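We use cookies to remember your reading settings. Accept | Manage

Teaching by demonstration (robotics)

Teaching by demonstration is a group of methods in which a person shows a robot what to do, and the robot, or a program trained on the recordings, tries to do the same. The showing is done in one of 2 main ways. In hand guiding, the person takes hold of the arm and moves it through the job. In remote control, also called teleoperation, the person moves a handle, glove or second arm and the robot follows. Supporters present both as a way of doing without programmers. The evidence for that claim is thinner than its popularity suggests.

Hand guiding

Hand guiding is the older practice and came into workshops through paint spraying and welding. The arm is made slack enough to be pushed about while its joint positions are stored. It suits slow work with one tool. It suits gripping tasks less well, as the teacher's own arms get in the way of the cameras and a heavy wrist is tiring to steer. Recordings made late in a session tend to be jerkier than those made early, and few published accounts say how such recordings were dealt with.

Remote control

Remote control keeps the teacher out of the way, at the price of touch. Most cheap systems send no force back to the hand, so the operator judges contact by eye. A camera fixed near the wrist helps during the last few centimetres of a grasp and is of little use when the arm is turned away from the work.

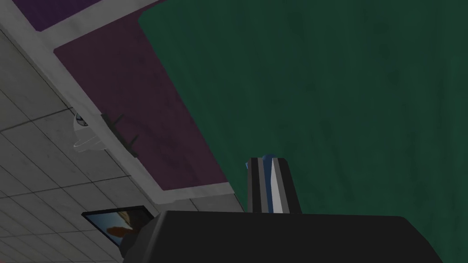
Many collections are now made partly or wholly in simulation, where a spoiled attempt costs nothing and the room can be given new colours and surfaces at will. Whether the results carry over to a real bench is disputed. Simulated contact is still a rough guess at the real thing, and a policy that does well on screen may have learnt the habits of the simulator.

The Tilau recordings

An often repeated case is the Tilau set, put together at the Jilstead workshop using the Skorano remote-control rig. It holds 956 demonstrations, of which 621 were kept for training. The project's report describes the remainder as "unsuitable" and gives no further grounds. This matters, as a set from which clumsy attempts have been removed shows a robot very little about how to recover from a mistake.

The trained program was then tried 155 times on the same tasks. The report calls the outcome encouraging but does not separate clean successes from runs in which an operator stepped in. A later review by the Ginting laboratory asked for the full logs. Part of them was released the following June, without the discarded attempts, and the review ended with no firm finding either way.

Criticism

The commonest complaint is that the labour has been moved and not saved. Someone must still set out the objects, repeat the motion, throw away bad takes and decide what counts as finished. Where the operators are paid by the recording, speed is rewarded over care.

A second complaint concerns testing. Robots are frequently judged in the room where they were taught, under the same lights, by the people who taught them. Small changes, such as a different table height, can undo the result. Defenders reply that larger and more varied collections will cure this. That may prove right, but it is a forecast, and it is often written up as though it were a finding.

See also: Industrial robot; Motion capture; Teleoperation

Last updated: March 25, 2026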